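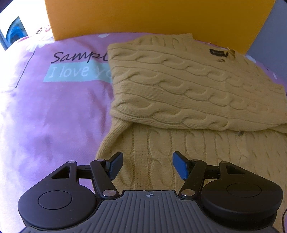 Cable-knit sweater, folded, on a printed lavender-pink cloth.

Heavy knitwear takes up more shelf than anything else that comes through the Dremiveo workroom in Gascombe. The knitwear supervisor there, who has folded sweaters for 10 years, answered our questions on method, storage and the points where most people go wrong. The conversation took place on 29 February 2024, at the end of the winter intake.

Cables set the order of work. "A braid is a double thickness before you start," the supervisor said. "Fold across it twice and you have a lump. I fold across it once if the shelf allows." The workroom uses shelves 40 centimeters deep, and a folded cardigan has to sit inside that with no overhang.

The surface matters too. The supervisor prefers cloth to a bare table. "Wool slides on a hard top. On cotton it stays where you put it. Any flat cloth will do, printed or plain. I want a color that is different from the sweater, so I can see the outline."

Sleeves come first. Each is lifted by the cuff, drawn out along its length and laid back over the body. "Hold the ribbing. If you pick up the sleeve in the middle, the weight hangs from a few stitches." The pull should be light, enough to take the slack out.

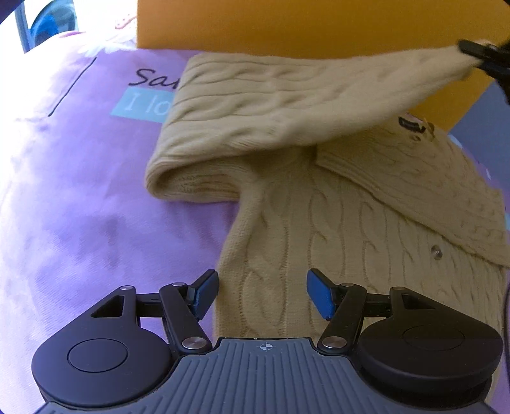 Buttons, labels and shelf time

Garments with a placket are buttoned before folding, top and bottom at least. An open front drifts apart, and the ribbing dries with a wave in it after washing. Woven labels are left alone unless the stitching is loose.

Last September the room took in 300 pieces, of which 91 were cable knits. Those were stacked no more than four high. "The bottom one carries the rest," the supervisor said. "Four is fine. At six you can see the crease in spring."

Tissue is used only for long storage. The room buys the Beneš unbleached sheet and puts one inside the main fold. Finished pieces go into Plosurex boxes with the folded edge facing out. Lids stay off for the first night.

Asked about hangers, the supervisor was brief. "Not for this weight. The shoulders grow."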